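Home Guides Faults Parts Contact

Clearing a grip fault during cloth handling

Print this page | E-mail this page
13 Mar 2018

A Jallik controller logs code 559 when a hand loses its force reading over fabric. Clear it before the next run.

1. Press stop and wait for the drives to release. Keep your own hands out until they do.

2. Check the knit cover. A fold that creeps toward the finger joints can stall them.
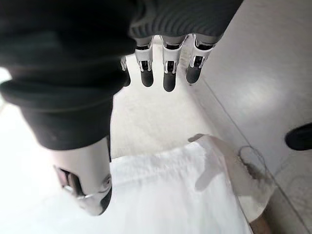

Can I just restart after a 559? Only once the force reading is back at zero – otherwise the fault returns on the first grip.

3. Look over the wrist cables on both arms. A loop that snags will pull the sheet sideways.

4. Set the pull limit to 500 and test on one hem.
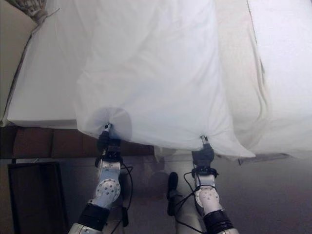 If the fault comes back

Drop the limit, save the log and send it to Rosemarie Mühlbauer at Ranomix.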